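Subject: Re: [istlow-menders] Extension leads for the craft tables

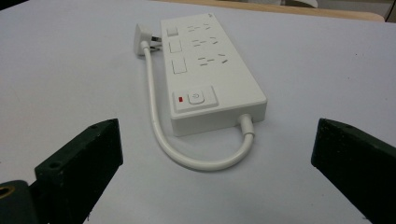
Hello all,

Sorry to be slow, I had this half written and then the kettle went and I forgot about it until bedtime. Adjoa's message is further down so you can see what I'm answering.

I've been using a three-socket white one on the sewing table at home for a good while now and I'd be happy to see us get the same sort for the hall. What I like best is the button. It's a proper square push button, standby sign on it, sat up on its own raised bit at the cable end of the block, so you aren't groping between plugs to find it. Little red light next to it too. I've had leads where the switch was flush with everything else and I was forever catching it with the edge of a pattern book and turning the machine off halfway down a seam (Comfort will remember the curtain lining, and the language).

Adjoa asked:

> Hello everyone,
>
> Before we order anything for November, could people tell me what they
> actually use at home for their sewing machines, glue guns, lamps and so
> on? We've got the long tables in the back half of the hall again and the
> sockets are all on the window side, which means leads whatever we do.
>
> The old brown ones from the cupboard failed when Senyo tested them, so
> they've gone. I've got 50 pounds left in the pot for this and I'd like
> to get something that will last. Three-way or six-way? With a switch or
> without? And does anyone mind whether they're white? I'm thinking of
> the dye table.
>
> Also, Quentin wants to know if he can run the urn from one. I have told
> him I'd ask.
>
> Adjoa

Right, taking those in a muddle.

Three-way, please. I know six sounds like better value but six-ways lead to six things being plugged in, and then somebody adds an adaptor, and before you know it there's a lump of plugs in the middle of the table where the fabric ought to go. With three, each table gets a machine, a lamp and one spare for whoever has the glue gun. If a table needs more than that it probably needs to be two tables.

Do look at how the sockets are spaced before you buy, though. On mine they're all in a line along the block and that's fine for ordinary plugs, but Selma's lamp has one of those great fat transformers on it and I'd want to try it before I promised her anything. She could bring it along to the shop! I'm only half joking.

Switch, yes, definitely. At packing-up time I want to be able to press one thing per table and know it's off. Last time we had the iron still on when the chairs were already stacked, and I don't think any of us enjoyed that.

White. Hmm. I don't mind white on a table, it shows up well against dark cloth and people see it before they put their elbow on it. On a pale table it does rather melt away, cable and all. At home my table is nearly the same colour and the red light is the bit I look for. For the dye table I'd say no lead on it at all, whatever the colour. Water and dye go on that one, and the hob can stay on the side by the wall socket where it was before.

Cable length matters more than any of this, I think. Mine is fine for a table pushed up to a wall but I wouldn't want it stretched across a walkway, and I can't see it reaching from the windows to the far table in the hall. Could somebody measure before we order? I make the hall longer every time I think about it. If the far table can't be reached without crossing the gangway then my vote is to turn the tables the other way round, as we did for the quilt weekend, and put the cutting-out at the far end where it doesn't need any power.

And please can we not wind them up tight round the block when we put them away. I know it looks neat. I let mine lie in a big loose loop and slip a bit of tape round it, and that's kept the end where the cable goes into the block in good order. Comfort has offered to make cloth bags for them out of the Brustach offcuts, with a label on each so we know which table it goes back to. I've said yes on everyone's behalf, I hope that's all right.

Quentin: no. The urn goes straight into the wall, on its own, as it says on the card that's taped to it. I'm sorry, I know the hatch is a long walk with a tray.

I looked in Dankwa's on the way home and they had a few sorts on the bottom shelf, but I hadn't my glasses and couldn't read the ratings, so I came away with bias binding instead. Senyo, would you go in with Adjoa? You'd know what to look for, and I'd trust you over me on anything with a fuse in it.

I can do the 2 o'clock setting up as usual. Does anyone still have the hall key on the green ribbon?

Selma, your zip foot is in my bag, I keep meaning to say.

Best wishes to all,
Parveen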